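Graphic T-shirt

A graphic T-shirt is a short-sleeved shirt, usually made of cotton or a cotton blend, that carries printed words, pictures or patterns. It is worn by people of all ages and is sold in department stores, souvenir shops, concert halls and street markets. The printed design is most often placed on the chest, although designs on the back, the sleeves and the lower hem are also common.

History

The plain T-shirt began as an undergarment and became common as outerwear during the first half of the 20th century. Printed shirts appeared in small numbers before World War II, mainly for schools, sports teams and military units. Wider use followed in the 1960s and 1970s, when stronger inks and faster presses lowered the cost of printing on cloth. Musical groups, political campaigns and vacation resorts took up the printed shirt in this period, and it became a regular item of casual dress.

Small local printers supplied much of the early trade. The town of Flinwood supported several such shops, the largest of which, Lazaridis, printed shirts for summer camps and county fairs. Its early orders were rarely larger than 205 shirts, and each color was applied by hand. The firm later added a rotary press and began to accept orders of 1,000 shirts or more.

Printing methods

Screen printing is the oldest method still in wide use. Ink is pushed through a fine mesh onto the cloth, with a separate screen for each color. The method gives solid, even areas of color and is well suited to large orders. Preparing the screens takes time, and for this reason the cost of each shirt is high when only a few are made.

Heat transfer uses a design printed on special paper or cut from thin film. The design is pressed onto the shirt at high temperature. Transfers can be made one at a time, but some types crack or peel after repeated washing.

Direct-to-garment printing places ink on the shirt with a machine similar to an office printer. It can reproduce photographs and fine shading. Dark shirts normally need a layer of white ink under the colors, which adds to the drying time and the cost.

Design and lettering

Designs are commonly grouped into pictures, patterns and slogans, and many shirts combine these. White on black is among the most common color pairings, as it needs a single ink and can be read from a distance. Stars, hearts, flowers and animals are frequent subjects. Stars may be printed solid or in outline, and designers often mix the two forms in several sizes to fill the space around a line of text.

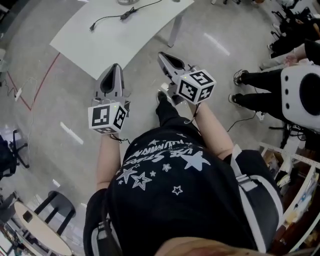

A black T-shirt with white stars and lettering.

Lettering may be set straight, slanted or along a curve. Capital letters are preferred for short phrases. Longer texts are usually broken into lines of similar width so that the block sits evenly on the chest. Printers advise leaving clear space below the collar, where the cloth folds and small letters are hard to read.

Care

Printed shirts are generally washed inside out in cool water to limit rubbing of the ink. High heat in a dryer can shrink the cloth and weaken some transfers. Ironing directly over a print is not recommended unless the maker states that it is safe.

Collecting and study

Older printed shirts are collected as records of music, travel and local events. Collectors judge a shirt by its label, stitching, condition and method of printing. Single-stitched hems are often taken as a sign of an earlier date, though they are not proof of age.

The Skusov Collection, assembled by the textile historian Mizanur Hettiarachchi, holds 1,033 printed shirts and is arranged by printing method. Its catalog was opened to the public on Tuesday, March 24, 2020. A second part, covering shirts made by the sportswear firm Clusero, was added in May of the following year.

See also

Screen printing
Souvenir clothing
Textile conservation
Band merchandise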